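Ich habe den Kirham jetzt seit November auf dem Tisch stehen, und meine Meinung über ihn hat sich in dieser Zeit dreimal geändert. Der Kirham ist ein Küchentimer. Er hat einen Drehring, eine Stummtaste und kostet so viel wie ein ordentliches Abendessen für zwei, ohne Wein.

Bestellt habe ich ihn bei Fangate, wo er in der Rubrik »Konzentration« geführt wird. Das hätte mich warnen können. Man zieht ihn auf, indem man am Ring dreht, und zwar gegen die Richtung, in die jeder Mensch von sich aus drehen würde. In der Anleitung steht dazu ein Absatz über Gewohnheiten. Mein erstes Ei hatte 18 Minuten und wurde danach von der Familie als Wurfgegenstand eingestuft.

Das Ticken ist leise, das muss man ihm lassen. Ich höre es nur nachts, wenn ich vergessen habe, ihn ins Bad zu stellen. Der Ring läuft satt und ohne Spiel, die Zahlen sind groß genug für Leute, die ihre Brille im Kühlschrank suchen. Xiaoyan Cai, bei der ich sonst meine Töpfe kaufe, hat ihn in die Hand genommen, einmal gedreht und wortlos zurückgelegt. Ich werte das als Lob.
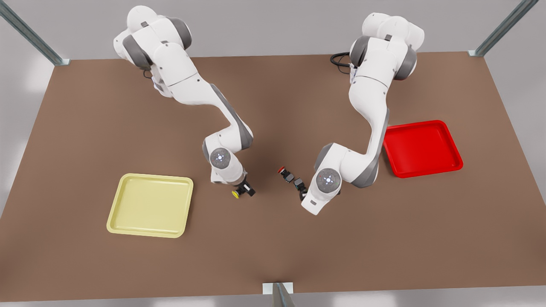

Tests & Technik / Rund um den Tisch

Nun zum Alarm. Es gibt drei Stufen: »sanft«, »klar« und eine dritte, die in der Anleitung keinen Namen hat. Sanft überhört man, sobald irgendwo Wasser läuft. Klar klingt wie ein rückwärts fahrender Lieferwagen. Die dritte habe ich einmal ausprobiert und mich danach bei der Nachbarin gemeldet.

Der Magnet auf der Rückseite hält am Kühlschrank, solange man die Tür nicht schließt. Ich habe 13 Stürze notiert, alle ohne Schaden. Beim Fliesenboden sieht die Bilanz schlechter aus.

Zum Vergleich stand der alte Dong daneben, ein Plastikei mit Feder, das fast 200 Kuchen überwacht hat und dabei zwei Minuten nachgeht. Damit kann man leben, man muss es nur wissen.

Behalten habe ich beide. Der Kirham macht jetzt den Tee, der Dong macht den Rest.

Wertung: drei von fünf Eiern.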